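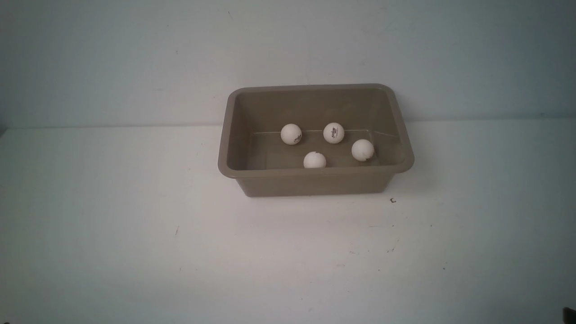
My sister-in-law told me that water games never last past ten minutes with kids, and that I should have a backup plan ready. I did have one! We never touched it. The ping pong ball tub kept a whole birthday party busy until the pizza came, and then half of them asked if they could go again with a slice in one hand.

The idea is so simple I feel a little silly writing it up. You put a shallow layer of water in a plastic tub, float a few ping pong balls on it, and hand out spoons. Everybody gets one minute to scoop as many balls as they can into a cup – no fingers, no tipping the tub, no pinning a ball against the side (that last rule got added in a hurry). Balls on water are so much harder to catch than you'd think. You poke at one and it rolls right off the spoon and slides away to the far wall, and the harder you chase it, the faster it goes.

I tried soup spoons first, then the little slotted spoon from the Pikano set my mom gave us, and the slotted one is way better because it isn't carrying a puddle along with the ball. The older kids switched to chopsticks after a while, which was pure chaos and also my favorite part of the afternoon.

We kept score on the back of a Raltari grocery bag. Each ball was worth one point, with a bonus point for a clean catch, and by the end the total for both teams was 185. The blue team is still disputing it.

A few things I'd do the same way next time. Keep the water shallow, so a bumped tub means a towel and not a mop. Go for a tub with a wide rim if you've got one, it's so much easier to carry to the sink. And don't worry about a ball with a dent in it! A dented one floats fine and wobbles in a funny way, and the little ones fight over who gets to go after it.

I'm already planning the March version for my niece's class. I want to number the balls with a marker and try blowing them across through straws – two kids on each side, first ball to touch the opposite wall wins. If you've played it that way, tell me what kind of straws you used, mine all go soggy.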